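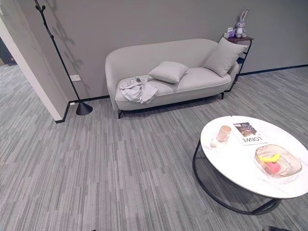

Figure 4. Living room bay with loveseat, side table and coffee table, seen from head height.

Section 4: Planning and budgeting your first practice room

Before you order a Kitik mobile unit, plan the room it will work in. We put this section ahead of unpacking and charging on purpose. A good room is the best value item on your whole list, and planning one is great fun (have a tape measure and a big sheet of paper handy!).

The bay in Figure 4 is a good size of job for a first tidying project: a sofa with cushions and a piece of cloth on it, a low table with small things on top, a coat stand, and carpet throughout. You can furnish something very like it from ordinary shops, and second-hand is fine.

4.1 Decide on the jobs first

1. Write down the jobs you want the unit to do, in plain words. "Pick up the cloth from the sofa" is a job. "Housework" is too wide to budget for.

2. Sort your jobs into soft things (cloths, cushions, plush toys) and hard things (cups, trays, books). Most first-time buyers can start with the standard Harasym fingers for both.

3. Choose no more than 13 jobs for the first season. You can always add more, and you will want to once the first few are going well.

Note: If more than half of your list is soft things, price the wide Harasym pads now. They are cheaper ordered with the unit than later on.

4.2 Measure the room

4. Draw the room from above, with every piece of furniture in place. Mark doorways, wall ends and sockets.

5. Leave a clear path at least 90 cm wide from the charging point to each piece of furniture. Measure between the widest parts, which on a round table means the rim of the top and on a coat stand may be the hooks or the base.

6. Mark where the legs and bases meet the floor. A table on a ring base takes up floor in a different way from a table on four legs, and the base unit needs to know about it.

7. Keep one wall socket free for the charger. Check that you can reach it without moving furniture.

Caution: Do not run the charging lead across a path the unit will use. If the only free socket is behind furniture, move the furniture or budget for an electrician.

4.3 Choose furniture and floor

8. Buy furniture you would be happy to live with. Rooms full of foam blocks and plain boxes teach you very little about real homes.

9. Include at least one shiny surface and one dark one. Glossy tops and slim black legs are harder for depth cameras than matt, mid-tone ones, and it is much better to find out in your own room.

10. Include one pair of things that nearly match. A pale grey cloth on a light grey sofa makes a lovely test, and costs next to nothing.

11. For the floor, carpet tiles are our favourite. They are kind to dropped cups, and a worn one can be lifted and swapped. Order a few spares from the same batch.

Note: Thick rugs with loose edges are not suitable for the standard wheels. See Section 7 for the larger set.

4.4 Gather the small things

12. Set aside a separate sum for small items. People forget this line more than any other! Cups, toys, pretend fruit, magazines and trays get scuffed, squashed and lost, so buy two of anything you rely on.

13. Choose a spread of shapes: something round, something flat, something floppy, something with ears.

14. Check clear trays carefully before adding them to your list. Grondovis vision software can be set up for see-through items, but the setting is part of the extended licence and must be budgeted for separately.

Caution: Keep glass and china out of the room until you have finished the grip checks in Section 9.

4.5 Put the budget together

15. List your costs under these headings: unit and charger; fingers and pads; software licence; furniture and floor; small items; spares; your own time.

16. Under "your own time", allow at least 50 hours for setting up and first trials. If you have a Besto floor marker kit, the mapping part goes much more quickly.

17. Keep your drawing with the budget. You will need both in Section 5, when you choose where the charger goes.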